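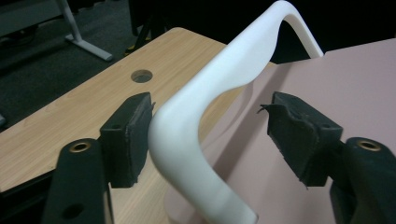 Soon-im Myung
Maintainer, Esance

Esance: notes on curved white things

Last updated: 2020-05-16

Esance is a small reference collection of white household pieces that bend, loop or hook. I started it in September after trying to draw one for a class and finding out how hard it is to get the inside of a curve right! White on white hides everything, and then the light shifts a little and the whole shape jumps out at you.

The opening piece is one of my favorites. It's matte and smooth, with a broad band that turns through a rounded elbow, climbs, arches over and comes back down as a much narrower strip. Look at the soft grey along the inner curve and under the elbow - that shading is all you get to read the form by, and it's plenty. The pink behind it helps too.

What's in it

73 entries in 4 folders: hooks, loops, elbows and unsorted. Each entry has a photo and a short text note. Unsorted is the one I open most, so please don't tidy it for me. I'd love a second opinion on anything in there, though.

Fields

name: whatever we call the piece at home
shape: one or two words, lowercase
finish: matte, satin or gloss
backdrop: main color behind the piece
note: free text, any length

The opening piece is filed like this:

name: big elbow
shape: bent band
finish: matte
backdrop: pink, with wooden tabletop
note: widens toward the bottom, thin on the far side

Using it

Good for drawing practice, shading studies and sorting by outline. Byung-chul Moon used the loops folder for an evening sketch group at Maeng and sent back 14 corrections to the finish field, all merged now. Thank you!

It isn't a parts catalog. There are no measurements, and I don't record materials, so please don't order a replacement hook from it.

Known problems

Satin and matte get mixed up under soft light. 2 entries in hooks show the same piece from opposite sides, and I'm keeping both.

Adding a piece

White or close to it, at least one real bend, plain backdrop if you have one. Fill in all the fields and put it in unsorted. Odd shapes are very welcome.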